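关于家庭纸质文件整理与保存的若干说明

1月18日，星期日

本文承接本站去年12月关于旧书修补的一篇，讨论对象改为家庭中的纸质文件，包括信件、证书、票据、说明书、手抄笔记以及各类合同副本。上一篇发表后，有读者来信询问文件类材料是否适用同样的办法。两者有相通之处，但差别也不小，故另作一文，分项说明。

一、关于范围

整理之前，应先确定哪些材料属于整理对象。笔者的做法是以户为单位，而不以个人为单位。个人名下的证件、学历材料、病历等固然应分别归档，但水电合同、房屋维修记录、家电保修凭证等，若按人拆分，日后查找极为不便。笔者早年曾按人分装，结果一份热水器的安装单据在三个文件袋之间往返多次，最终夹在一本菜谱里。此后即改为按户统一编目，个人材料作为其中的子类处理。

照片不在本文讨论之列。照片的保存涉及药膜、相纸和底片等问题，要求与普通纸张不同，混放对双方均无益处。

二、关于取舍

保留与否，笔者依据以下原则处理：凡具有法律或财务效力者，一律保留原件；凡可在原机构重新调取者，保留至事项办结后满2年；其余材料视个人意愿决定。所谓个人意愿，主要指信件与笔记。此类材料没有凭证价值，却往往是后人最愿意翻看的部分，处理时宜从宽。

笔者整理父母旧居的文件时，最初定下的标准过严，头一个下午便清出两大袋。次日重新翻检，又从中取回若干，其中有一册记录每日买菜开支的小本，字迹潦草，纸张发脆，但物价、天气以及家中来客均有记载，颇具参考价值。自此笔者规定，凡拟清理的材料须先封存一个月，到期后再看一遍，方可处置。

三、关于装具

市面上常见的透明塑料文件袋使用方便，但不宜用于长期存放。部分塑料材质经年之后会与油墨粘连，热敏纸票据尤其严重。笔者现用的是Temba牌无酸纸盒，每盒可容纳A4纸300张，内衬为本色牛皮纸夹。该盒的优点在于盖沿较深，防尘效果尚可；缺点是侧面标签槽偏窄，毛笔书写者恐难适应。此前曾使用Mavard的硬壳文件夹，金属夹环在南方梅雨季节出现锈迹，并已染及纸边，故不再推荐用于沿海或潮湿地区。

回形针、订书钉和橡皮筋应在入盒前全部取下。订书钉须用薄刃从背面撬起钉脚，再由正面取出，不可直接拉扯。橡皮筋老化后会粘附于纸面，若已粘连，不宜强行剥离，可留待专业人员处理。需要固定的多页材料，可用对折的无酸纸条套住，或以棉线轻系。

四、关于环境

纸张保存的关键在于稳定。湿度忽高忽低所造成的损害，往往大于长期略微偏高。普通家庭不具备恒温恒湿条件，选择位置便格外重要。靠外墙的柜子、厨房与卫生间的隔墙、空调出风口下方以及地面，均不可取。笔者目前将文件盒置于卧室内侧的书架中层，离地80厘米，盒与墙之间留出一掌宽的空隙。

干燥剂可以使用，但不应直接接触纸面，并须定期更换。樟脑丸不建议使用，其气味会长期滞留于纸张，对部分墨迹亦有影响。防虫的根本办法仍是保持清洁，每年春秋各开盒检查一次，发现碎屑或蛀孔，应将该盒单独移出。

五、关于编目

编目不求复杂，但求家中任何一人均能看懂。笔者曾设计过一套包含字母、年份与流水号的编码，自认为相当严密，然而家人无一使用，遇事仍来询问文件在何处。后来改为以事项命名，如“房屋”“学业”“医疗”“车辆”“往来信件”，每盒盖内贴一张手写目录，新增一份即添写一行。目录之外，另备总表一份，誊抄2份，一份置于书架首格，一份交由异地的亲属保管。

总表的用纸与用笔亦应留意。圆珠笔字迹日久会洇散，宜用碳素墨水或铅笔。铅笔看似简陋，实则耐久性甚佳，且便于修改。

六、关于电子副本

将纸质文件扫描存档确有必要，但电子副本不能替代原件。笔者在Clevbridge居住期间，曾委托当地一家名为Trarkus的文印店批量扫描旧合同，成品清晰，价格亦属公道，惟交回时页序有所错乱，重新核对花去两个晚上。自此，凡委托外部扫描，笔者均事先在每页右下角以铅笔轻注页码。

自行扫描者，建议先试扫数页，确认边缘完整、文字可辨，再成批进行。文件名应与纸质目录保持一致，不宜沿用设备自动生成的序号。存储介质至少备有两种，且不应放在同一处。每隔一段时间应逐一打开查看，无法读取的文件须及时补扫，因此原件更不可在扫描后随手丢弃。

七、关于破损页面的处理

轻微折痕可置于两张吸水纸之间，上覆平整重物，静置数日。撕裂处切忌使用透明胶带。胶带初贴时颇为整洁，数年之后胶质渗入纸纤维，发黄变硬，几乎无法去除。稳妥的办法是以薄棉纸条配小麦淀粉糨糊，从背面轻托。糨糊宜稀不宜稠，刷后须垫隔层压平，待完全干透再行移动。

霉斑不应以湿布擦拭。应先将该页隔离，置于通风阴凉处，待霉迹干燥后用软毛刷向外轻扫，操作时佩戴口罩，并在室外进行。面积较大或已波及字迹者，不建议自行处理。

八、关于信件

信件宜连同信封一并保存，邮戳往往是判断年代的唯一依据。信纸应展平，与信封并置于同一纸夹之内，不必再折回封中。多封往来信件以日期为序排列，日期缺失者可依邮戳或内容推定，并以铅笔在纸夹上注明“推定”二字，不得写在信纸本身。

涉及他人隐私的信件，应另行封装，并在封面写明何人可以拆阅。对此各家意见不一，笔者亦不认为有统一答案，但至少应在世时作出交代，以免后人为难。

下一篇拟谈地图与大幅图纸的卷存和平放，其中卷筒直径的选择问题，已有读者先行来信讨论，届时一并答复。
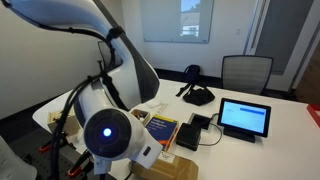 另需补充一点：文中所述纸盒与糨糊的用法，均以普通书写纸和印刷纸为准。宣纸、描图纸以及蜡纸油印件的吸水性差别较大，托补之前务必先在空白边角处试用，确认无洇色、无起皱后再行处理。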